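## 4. 巡回ルートの登録(屋外・砂利道区間)

本章は、これまで朝夕に歩いて巡回していた方が、巡回車 Gradum に道を教えるための手順です。教え終わると歩く仕事は減り、画面を見る仕事が増えます。腰と目のどちらを使うかという話で、総量についてはメーカーとして明言を避けます。

### 4.1 登録走行

1. 管理ソフト Leson を起動し、「新規ルート」を選びます。
2. ルート名を入力します。「テスト」「テスト2」「新テスト最終」は、半年後の自分が困ります。
3. 車体を始点に置き、進行方向へ向けます。
4. 手動モードで終点まで一度走らせます。Hong 区画の標準ルートは片道437 mです。
5. 終点で「保存」を押します。押し忘れた場合は手順3に戻ります。
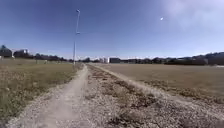
図4-1 登録区間の前方の眺め(Hong 区画、砂利道)

**注記** 轍が2本ある道では、登録時に左右どちらを走るか決め、終点まで変えないでください。人間は気分で渡り歩きますが、Gradum は教わった気分まで忠実に再現します。

**注意** 中央の草や粗い砂利の帯に片輪を乗せたまま登録しないでください。翌日から毎回乗ります。

### 4.2 目印の指定

1. Leson の「目印」タブを開きます。
2. 登録映像を再生し、動かないものを選びます。
3. 1区間につき2点以上を指定します。上限は6点です。
4. 「照合」を押し、全点が緑になることを確認します。

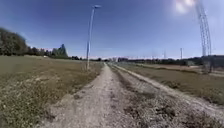 目印選びは、現場を長く歩いてきた方の出番です。ソフトの自動候補は輪郭のはっきりしたものを何でも推薦し、停めてある軽トラックにも満点を付けます。この区間なら、道の左脇に立つ街灯と、右手の送電鉄塔を指定しておけば足ります。左奥の野原に見える小さな白いものは、車両か建物か映像では判断がつかないため、現地で確かめるまで登録しないでください。草むらは季節で姿を変えるので、5月に登録した草を秋に探させるのは酷です。

**注意** 太陽が画面に入る時間帯は照合の点数が下がります。点数が400を下回ったら、時間をずらしてやり直してください。センサーを叩いても点数は上がりません。

### 4.3 巡回担当者の作業の変更点

- 朝の巡回は、Leson の通知確認に置き換わります。通知がない日も、確認したことを記録します。
- 紙の巡回日誌は廃止できます。併用する事業所では、同じ内容を二度書く時間を勤務表に入れてください。
- 停止した車体の回収は、引き続き徒歩です。長靴は処分しないでください。
- 異音、におい、「なんとなく変」の報告欄は Prindine 画面の右下にあります。自動入力には対応していません。

登録内容を変更した場合は、4.2の照合からやり直します。遠隔での再起動については第5章を参照してください。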